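Print this page | E-mail this page

Suden Workshop Trials: Second Progress Report to the Rakena Fund
Dec 10, 2024
Prepared by the Suden project office

1. Purpose of this report

This report covers the second stage of the grant made to Suden for trials of robot arms in ordinary repair and household work. The Fund asked at the outset for a plain answer to a plain question: which chores can a machine now be given in a home or a small shop, and which must stay with people for the time being? The first report dealt with laundry and dishes. The present one deals mainly with desktop computer teardown at the Dretier repair shop, with a short update on the household tasks.

2. Work at the Dretier shop

Dretier takes in office desktops for repair and for parts. The staff told us early on that opening the cases is quick and that the slow part is everything inside: freeing cables, lifting out memory, removing coolers and power supplies, and sorting what can be sold again. We therefore broke the teardown into 16 separate steps and tried each one with the arm, under the eye of a technician.

At the close of this stage the arm completes 11 of these steps to the standard the shop applies to its own trainees. Most of the 11 are steps in which the part is rigid and has one way out. The arm is slower than a technician on every one of them. The shop manager's office has said that speed matters less than expected, provided that the arm can be left with a row of machines while staff attend to customers at the counter. That condition has not yet been met, as an operator still has to be present.
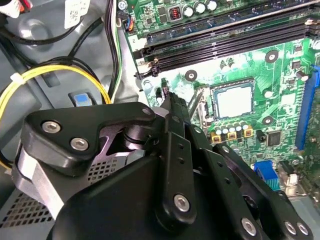
Reaching into a crowded case without harm to the board has been the main concern of this stage. A motherboard offers few safe places to touch, and the arm must learn which they are. The processor area receives the most attention in our instructions to operators. Once the cooler is off, the silver top of the processor is exposed, and the thin metal lever that holds the socket closed sits beside it, so the fingertips have to be brought in close with very little room for error. Operators are asked to bring the fingers together before they enter this area and to open them only when the target has been confirmed. Memory slots are treated in a similar way, with the latches at the ends handled before any pull is made.

Loose cables remain the weakest point. A cable does not stay where it was put, and two of them crossing can hide the part that is wanted. Of the five steps not yet passed, most involve moving or unplugging cables. We have tried hooks, softer fingertips and a slower approach. Softer fingertips gave the best result and will be kept -- the hooks will not.
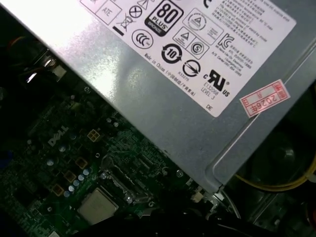
A further difficulty is that no two batches of desktops are arranged alike. Even within one maker's range, the order in which parts must come out may change from model to model. The software supplied by Skaltel allows an operator to record a new order of work by guiding the arm through it, and this has been useful. It takes up to 10 guided runs before the arm can repeat a step on an unfamiliar model, which is more than a small shop can spare for a machine it may see only once.

3. Household tasks

Work in the test kitchen continued at a lower level. Folding towels and loading a dish rack are now dependable enough to be shown to visitors. Folding shirts is not. Wiping a counter is carried out well when the counter has been cleared, and poorly when it has not, and we regard clearing as the harder chore of the two. Trials in occupied homes, planned for November, were put back to the next stage at the request of the families taking part.

4. Assessment

Our view is that the arm may be considered a helper for selected steps of shop-floor teardown, under supervision. It should not yet be described as able to take a computer apart. We would ask that the Fund's own publicity keep to this wording.

5. Next stage and requests

The next stage will concentrate on cables and on reducing the number of guided runs. Suden requests approval to move the unspent part of the travel budget to replacement fingertips, which wear faster than was allowed for. A revised budget sheet has been sent separately. Dretier has agreed to keep the bench available on the present terms until the stage is complete.

Shared 10 times | 2 comments

Print this page | E-mail this page

Related items
Suden Workshop Trials: First Progress Report
Rakena Fund: Notes for Grant Holders on Stage Reporting
Dretier Repair Shop Joins Teardown Trials
Skaltel Guided Recording: Operator Handbook, Revised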